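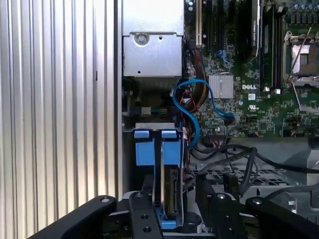
Figure 1. Interior of a Dell desktop computer with the "DELL" mark printed on the green motherboard.

7 Mar 2022
By Mehwish Kakakhel and Victor Temba

Disassembly and Parts Recovery from Retired Desktop Computers
Final Report, Applied Hardware Project, Khaemba Technical College

1. Purpose of the project

The college replaces its classroom computers on a fixed schedule. The retired machines are held in the Borstead building until a recycling contractor collects them. In December the department was informed that 59 desktop computers were in storage, and that collection would be charged by weight. Our group was asked to determine which parts could be removed and kept for teaching use, how long the work would take, and what written instructions a first-year student would need in order to carry it out without supervision at the bench.

The group consisted of the two authors and Nassoro Rashidi, who kept the parts record. The project was supervised by Moushumi Weerakoon of the hardware laboratory.

2. Scope

The study was limited to desktop towers. Laptops, monitors and printers were excluded at the supervisor's request. Data on storage drives was handled separately by the college's computer services office, and no drive was read or tested by the group. Work on the inside of power supplies was not permitted at any time. A power supply may hold a charge after it has been unplugged, and the unit was to be treated as a single sealed part.

3. Method

Sixteen towers were selected from storage. Each was given a paper tag and a page in the parts record before work began. The procedure was revised twice during the term. The version given here is the one we recommend.

3.1 Preparation. The power cord and all outside cables are removed and the power button is held down for several seconds. The tower is laid on its side on the bench and the side panel is taken off. The student puts on a wrist strap and clips it to bare metal on the case.

3.2 Inspection. Before anything is disconnected, the student compares the interior with the diagram in the record and notes any part that is already missing. Our first version left this step until the end, and as a result three entries could not be completed with confidence.

3.3 Cables. Data cables are disconnected first, then the power leads. Each connector is held by its body and never pulled by the wires. Where a cable passes under another part, it is left in place until that part has been moved.

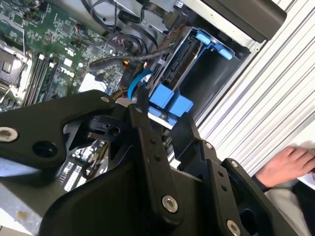

Cables took more time than any other step. In most of the towers we opened, the leads to the drives had been bundled together at the factory, and a student who began by pulling on the bundle usually had to stop and start over. The revised instructions therefore ask the student to trace each lead from end to end with a finger before touching the connector. Victor Temba suggested marking each lead with colored tape, and this was adopted for the last part of the study.

3.4 Memory and cards. The latches at the ends of the memory slots are opened and the modules are lifted straight out. Expansion cards are released at the rear bracket and then drawn upward evenly. Memory and cards are placed in antistatic bags, one part to a bag.

3.5 Processor. The processor is removed only after the heatsink above it has been taken off and the paste wiped away. The lever is raised, the retention frame is opened, and the processor is held by its edges. An empty socket must be protected from contact. The pins inside it are easily bent, and a board with bent pins is of little use for teaching.

3.6 Drives and power supply. Drives are released from their caddies, tagged, and passed to computer services. The power supply is left until late in the procedure so that its weight does not shift against the board while smaller parts are being handled.

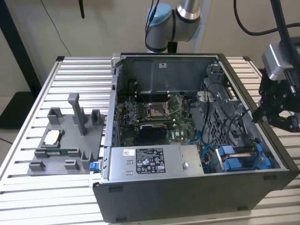

Figure 2. Open tower on the slotted aluminum worktable. The processor socket is empty and its lever is raised.

4. Results

A total of 123 parts were entered in the record as suitable for teaching use. Memory modules and cables made up the largest share. Expansion cards were less numerous but were considered more valuable by the laboratory, which has had difficulty obtaining them for its introductory course. The supervisor estimated that the recovered parts would save the laboratory up to 900 dollars in purchases over the coming year.

Working time fell as the term went on. Part of this was practice, and the group cannot say with certainty how much was owed to the revised instructions. To test them, we asked Obaidul Jayawardena, a first-year student with no earlier experience of this work, to take one tower apart using the written procedure alone. He completed every step. He reported that the diagram for the drive area was hard to follow -- in particular, it did not show which way the caddies slide -- and it has since been redrawn.

5. Recommendations

The group recommends that the remaining towers be processed by students of the introductory course during regular laboratory hours, in pairs, with one student handling parts and the other writing the record. Screws should be sorted into labeled trays at each step. The laboratory should obtain more antistatic bags before work resumes, as our supply ran out before the final tower.

A copy of the parts record and the redrawn diagram has been left with the hardware laboratory.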